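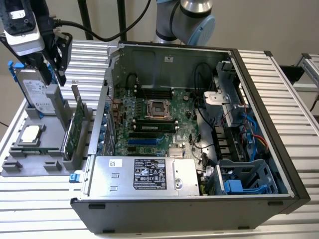 3.2 Labeling station and work procedure

The trials were carried out at the packing hall of Fondard, a contract packer of sauces and preserved vegetables in Basum. The hall has 4 lines. Only the third was used, as it is the one where small batches are run and where the label stock is changed most often. The line carries glass jars in two diameters and one type of plastic tub. Jars were labeled with a wraparound paper label, tubs with a film label on the lid.

Two ways of working were compared. In the manual procedure, an operator placed each container on the rollers of a hand-fed unit, pressed the foot switch, and moved the labeled container to the tray. In the semi-automatic procedure, the operator only loaded the infeed, and a Clindura applicator positioned the label by means of a sensor on the backing paper. Both procedures used labels from the same supplier and the same adhesive. Date codes were printed in advance so that printing time did not enter the comparison.

Each batch consisted of 50 containers. A batch was counted from the moment the first container touched the rollers until the last one was set down. Roll changes inside a batch were timed separately and are reported in Section 4. If a label tore, the container was taken out, replaced from the reserve, and noted on the sheet.

Fifteen operators took part, of whom 13 completed both procedures. The two who did not were moved to another shift in June, and their results are left out of the tables. All operators had worked on the line before, but none had used the applicator. They were given one practice batch, which was not timed.

Label position was checked with a flat gauge made for each container type. The gauge gives the vertical offset of the upper label edge and the overlap at the seam. Containers were measured after the batch was finished, by a person who had not been told which procedure had been used. A label was recorded as faulty if it showed a crease reaching the printed area, an open seam, or an offset beyond the tolerance in the customer specification.

Figure 3 gives the opened computer unit on a ribbed aluminum table.

The tub lids needed a different setting. During the first batches the film label lifted at the rim, and the pressure roller was exchanged for a softer one from the Tăng series. Batches run before the exchange were repeated in full. No change was made to the jar settings after the trials had begun.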